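Ernska Two-Arm Build Guide
Section 6: Fitting the wrist brackets, routing the cables and trying a first grip

By now you should have both arms bolted down and your floor mats laid, and if you have got this far in a weekend then you are quicker than we were! This section covers the printed wrist brackets, the cables that run over them, and a gentle first grip with a small box. Set aside an evening for it, and put the kettle on before you start, as there is a fair bit of fiddling with small fittings.

Before you begin

You will need both printed brackets, the two grippers, a bag of small cable ties, side cutters, the hex keys from section 2 and one light cardboard box. We print our brackets in green filament simply so that we can spot them on a crowded bench, but any colour will do nicely.

Caution: Switch off the supply and unplug both arms before you put your hands anywhere near a wrist. An arm that loses power may sag, so rest it on a folded towel first.

Fitting the bracket

1. Offer the bracket up to the last joint of the arm and turn it until the screw holes line up. If it feels tight, take it off again and clean up the inside edge with a bit of fine sandpaper. Please don't be tempted to tap it on with a mallet (we cracked a lovely one that way).

2. Put all the screws in loosely, then go round again and nip each one up. Finger-tight and a quarter turn more is plenty in printed plastic.

3. Slide the gripper into the bracket and fasten it. Open and close the fingers by hand, slowly, and feel for any rubbing.

Routing the cable

4. Bring the cable up from the arm and take it over the top of the bracket in a generous loop, then down the face. Hold it there with a single small cable tie, snug but still loose enough to let the cable slide if you tug it.

Note: The loop always looks too big when the arm is folded. Leave it be, and you will be glad of the slack later on.

5. Do the same on the second arm, then plug both back in and run the Mwakyusa joint check from section 5. Stand clear while it runs.

First grip

6. Set the grip force to 20 in the control window and hold the box lightly between the open fingers by one corner. Close the gripper in small steps, keeping your own fingers well back from the tips. A tilted box is perfectly all right at this stage.
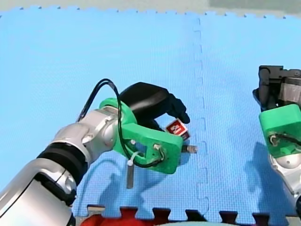 7. Leave the box in the grip for a minute or two and watch the bracket for any bending. If you see some, open the gripper, power down and go back to step 2.

If something isn't right

Error 453: the gripper cannot find its zero point. Check that the plug is fully home, then restart.

Error 887: the wrist has met something in its way. Look for a cable caught between the bracket and the joint.

Once both arms can hold the box without complaint, carry on to section 7, where we set the working height.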